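Perception notes: release 13 of the grasp stack

Release 13 went to all cells running the Tatier controller in October. Most of the changes are in perception and in the finger control loop. The planner got one fix and one new parameter. Existing configuration files load without edits, but anyone who overrides the depth filter should read the second section before restarting.

Depth on clear film

The old pipeline treated missing depth as background. For cartons and trays this was harmless. For anything in clear film it cut holes in the object mask wherever the film threw a highlight, and the pose estimator then fitted a shape to what was left. The fitted shape was usually too narrow and leaned toward the side with fewer highlights.

Release 13 keeps missing depth as its own class. A pixel is now marked as surface, background or unknown, and the segmentation network decides from color which unknown pixels belong to the object. Depth for those pixels is filled from the nearest surface pixels inside the same mask. The fill never crosses a mask boundary. If more than a third of a mask is unknown, the estimator returns a low-confidence flag and the planner requests a second view before it commits.

Sites that set depth.fill to "nearest" in their own files will still get the old behavior. Remove the line to get the new one. The loader prints a warning on startup but does not stop.

Wing-sze Tam retrained the segmentation network for this release. The added set is 244 labeled sequences of film-wrapped food, recorded under three lighting setups. The labels follow the outer edge of the film, including bunched film at the base. Earlier labels followed the food, and the two conventions had been mixed in the same training set since release 10. Masks on wrapped items were unstable from one image to the next for that reason, and a good part of the jitter reported against the tracker came from there. The old labels have been redone.

Wrist view after the grasp

Until now the wrist camera was used for the final approach and then ignored. The new post-grasp check takes one image once the fingers report steady contact, and compares the object's outline with the outline expected from the planned grasp. It returns three values: tilt, height above the fingertips, and a deformation score. The check runs in 33 milliseconds on the cell computer and does not block the lift.

The deformation score needs some care. It measures how much the outline narrows near the fingers compared with the unloaded shape. A soft item will always narrow a little. The score is therefore normalized per item class, and a class with no reference data reports null. Code that reads the score should handle null explicitly. Two of our own scripts did not, and both read it as zero deformation, which passed every test.

Our standard case for this check is a wrapped sandwich held upright with the cut side toward the wrist camera. The layers give strong color edges that run close to parallel with the outline, and an early version of the check locked onto the line between bread and filling in place of the outer edge of the film.
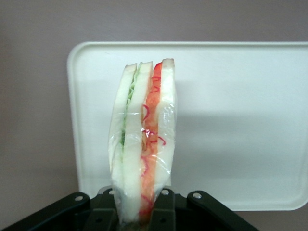 The fix was to drop color edges inside the mask and score the mask contour alone. This costs some precision on rigid items with clean outlines, where interior edges were helping. A per-class switch, check.use_interior, turns them back on. It is off by default.

A pale item in front of a pale surface is still the weakest case. Bread against a white tray gives low contrast along the outer slices, and a cast shadow can be taken for part of the item. The network handles most of these now, but tilt readings in that condition should be read as coarse. We are not gating any motion on them.

Finger control

The force loop previously closed to a fixed target and held it. On compressible items the target was reached late, after the item had already given way. The new loop watches the slope of force against finger travel and stops closing when the slope drops below a limit set for the class. It then holds position, with force as an upper bound.

Shu-fen Wei wrote the loop and the tuning tool that goes with it. The tool is called Peng and lives in the same repository. It replays logged grasps, plots force against travel, and suggests a slope limit. It needs at least 10 grasps per class to give a suggestion and will refuse to run on fewer. Logs recorded before this release lack the travel channel and can't be used.

Planner

The retry logic no longer repeats a rejected grasp from the same approach angle. The previous check compared angles in degrees against a tolerance in radians, so it almost never matched. The new parameter, plan.second_view_limit, caps how many extra views the planner can request for one object. The default is two.

Known problems

The Zarnex driver drops the first wrist image after a cold start. The post-grasp check waits for a second image, and the first cycle of the shift is slower as a result. A patched driver is in test.

Replay in Vultance shows unknown depth in the same gray as background. The data in the log is correct. A viewer update will add a separate color.

Peng crashes if a log contains a grasp that was aborted before contact. Filter those out with the --contact-only flag until the next release.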